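Boards > House & Home > Furniture & Upholstery > Fabric treatments

Thread: Stain-proofing sprays on old upholstery - does any of it work?

pewterjug wrote:
I have been quoted 400 pounds to have a chaise "protected". It's a big dark brown thing with a cream floral pattern all over, reupholstered before we got it, and I'd like to keep it decent. The man who came round dripped some coffee on a swatch of his own fabric, wiped it off with a flourish and looked at me as if I should clap. I noticed he didn't offer to do it on mine.

The product is called Prorevitz. The leaflet says it "bonds with the fibre for life" and then, on the back, that it needs topping up every year. I asked him which it was and he said both.

Has anyone paid for one of these and been glad of it? I don't mean glad for a fortnight.

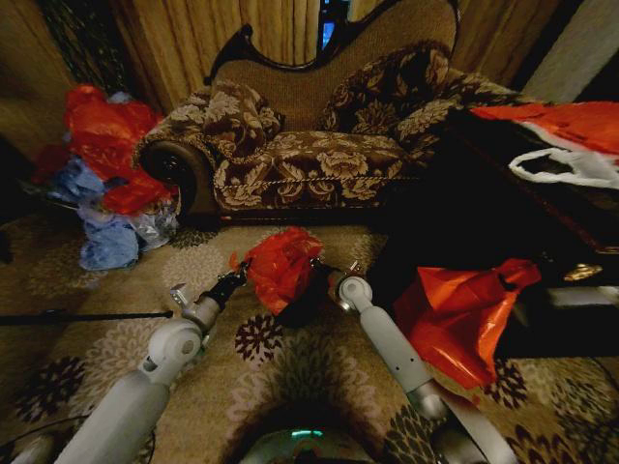
Furniture & Upholstery board - run by the Soft Furnishings Group

marl_and_tweed wrote:
Don't. I paid for Nundelen on a three-seater when we moved in. It felt slightly tacky for a month, like a table in a café, and then it felt like nothing at all. The first glass of squash went straight through to the cushion. I rang up and was told squash was "an acidic drink" and not covered. I asked what was covered and the lady read me a list that was mostly water.

brassbutton wrote:
I'll stick up for it a bit. We had Prorevitz done on two dining chairs and left four alone, same fabric, same children. After two years the treated ones look better. I'm not saying miles better, but you can pick them out from the doorway.

pewterjug wrote:
Did the children know which were the treated ones? Because mine would have been told to sit on those, or told not to, and either way that spoils it.

brassbutton wrote:
They were told nothing. One of the treated ones is by the radiator where nobody likes sitting, I'll give you that.

marl_and_tweed wrote:
So one chair, then.

Abrehet Mersha wrote:
I did upholstery for a living until my hands gave out. Some of these finishes do repel water on a new, flat-woven synthetic. On a damask it's much harder to say. You have two weaves side by side, one shinier and one duller, and they take up a spray differently. I have seen the pattern go patchy, with the background darkening and the flowers staying as they were. It doesn't always happen. But if he won't test it on the underside, where the dust cover is tacked, I would show him the door.

Also ask what the cover is made of before anything else. Cotton, viscose and polyester all behave in their own way and you can't tell by looking. If your upholsterer left a label or a bill, it'll be on that.

pewterjug wrote:
Thank you, that's the first useful thing anyone has said to me about it, him included. No label. I'll try to find the bill.

Birthe Østergaard wrote:
Before anyone rings the firm, read the guarantee. I kept mine and went through it with a pencil. It runs to 3,478 words for a spray. You must report a stain within 50 hours, you must not have touched it, and you must use their cleaner, Terkus, which is sold separately. If you have dabbed at it with a cloth you have "interfered". Who spills wine and doesn't fetch a cloth?

My claim was turned down on the cloth.

brassbutton wrote:
To be fair the cloth rule has a point. Rubbing does push it in.

Birthe Østergaard wrote:
I said dabbed. And they asked me over the phone whether I'd used a cloth, in a very friendly way, before telling me it mattered.

dunlin44 wrote:
Slightly off topic but does anyone use Ayele? It's the powder one, you brush it in and hoover it out. My sister swears by it, though she also swears by copper bracelets.

marl_and_tweed wrote:
The website says 1,172 happy customers. I read a good few of the reviews and an awful lot of them say "transformed my lounge". I don't know anyone who talks like that about a sofa.

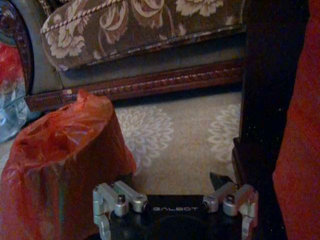 The other thing that bothers me is that not one of them mentions a colour, a fabric or a stain. If it had got curry out of my settee I'd tell you it was curry. I'd tell strangers at the bus stop.

Abrehet Mersha wrote:
Powders are for grease, mostly. Brushing is what worries me on an older piece. If the brush is stiff you raise the surface and it catches the light wrongly for ever after. I would hoover weekly with the soft head, keep it out of the sun, and put a throw where people's heads and feet go. None of that costs 400 pounds.

brassbutton wrote:
A throw hides the very thing you're paying to look at, though. I never see the sense in that. It's like the plastic covers my gran had on her good settee. We stuck to it every summer.

Abrehet Mersha wrote:
You take it off when company comes. Your gran's settee is probably still spotless.

brassbutton wrote:
It is, annoyingly. It's in my cousin's hall.

pewterjug wrote:
Update. Found the bill. It says "damask, mixed fibre", so I'm hardly further on. I rang the Prorevitz man and asked for a test on the underside. He said a test would "use up product" and he'd have to charge 50 for it, to come off the price if I went ahead. I said no. He rang back in ten minutes and said he could do the whole job cheaper if I booked for May. I said no again.

I'm going to try the throw. I still half wonder whether brassbutton is right and I'll be sorry the first time somebody brings a cup of tea near it.

brassbutton wrote:
You will be. But you'd have been sorry with the spray as well, and poorer, so fair enough. I still say my chair looks better.

Filed under: Fabric care, Sprays and guarantees, Chaises and daybeds

Comments (3)

hettyw: Had the same "book for May" line from a different firm. Mine was for carpets.

old_bobbin: Mixed fibre can mean cotton and viscose. If so, be very careful with water on it, never mind sprays. Viscose can mark with a clean wet cloth.

kestrel_lane: I sell the stuff (not one of those named) and even I wouldn't put it on a damask without a test patch. Asking for money for the test is cheeky.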